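Open Day at the Lambert Fruit Packhouse

On Friday I went with my neighbour Raelene Maihi to the open day at Lambert, the packhouse on the river road. I have lived near it for years and had never been past the gate. The first tour began at nine, and the queue for coffee was already long.

Our guide was Ewan Harawira, who started there as a picker. He spoke fast and the grading hall is noisy, so I lost a few of his words, but he repeated everything kindly when I asked. The apples travel in water at the beginning, then on soft brushes, and after this they are sorted by size. Last season the growers sent 1108 bins, he told us, and the best day was 284 pallets out of the door.

I liked the cold store most. It smells very strong of apple – nearly like cider – and you feel it in the nose for a long time afterwards. Raelene wanted to know why some varieties keep until spring and others go floury, and we got a long answer about picking time and starch.

In the yard there was a tasting table with five kinds. My favourite was a small red one, quite sour. The juice was sold out before eleven, which was a pity, and parking was difficult. Wear closed shoes if you go, they do not let you in with sandals. The next open day is in November.

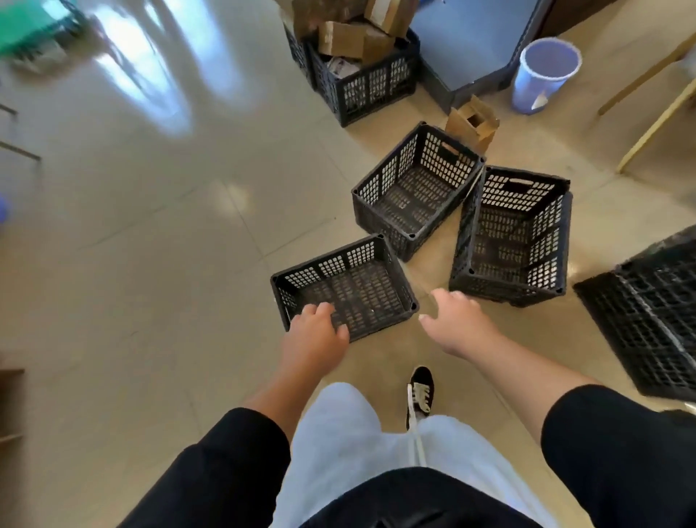

Empty black crates on the tiled floor.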